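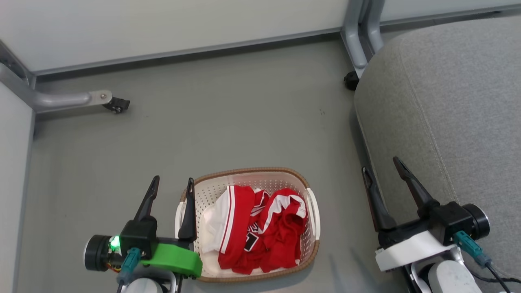
Two grippers and a basket with a red and white garment in it, in the office.

Clirus opens orders for the Nerkance two-arm laundry kit

Feb 13, 2022 – We're finally ready to let people buy this thing, and I'm so happy I get to write the announcement! Starting today, Clirus is taking orders for Nerkance, our two-arm kit for labs, schools and small shops that want to teach a robot how to handle clothes.

If you've ever tried to get a machine to pick up a shirt, you know why we started with laundry. Boxes keep their shape. A bunched-up jersey doesn't, and a basket with a rim gives the fingers one more thing to bump into. So we built the kit around two matching grippers with slim, tapered fingers – the kind that can get down past a rim and into a pile of fabric.

Each kit comes with both arms, both grippers, all the cables and 14 spare fingers (you'll go through a few while you're learning, we sure did). The software is called Flerkero, and it comes loaded with 200 practice runs of basket work that you can play back, change or throw out and replace with your own. Setup takes one afternoon if you have a clear patch of floor and a laptop.

We're making 500 kits in this first batch, and the first ones ship in April. Our friends at Kılıçarslan are handling assembly and repairs, and every kit is covered for six months, parts and labor. After that you can keep going on a monthly plan or just buy parts as you need them – your call.

What won't it do yet? It won't fold a fitted sheet, and it's slow with socks. We're working on both, and owners will get those updates free.

Orders are open now through the Clirus sales desk. Schools can ask for the classroom price, which includes a second set of grippers. Press loan units are available too, so please write to us if you'd like to try one!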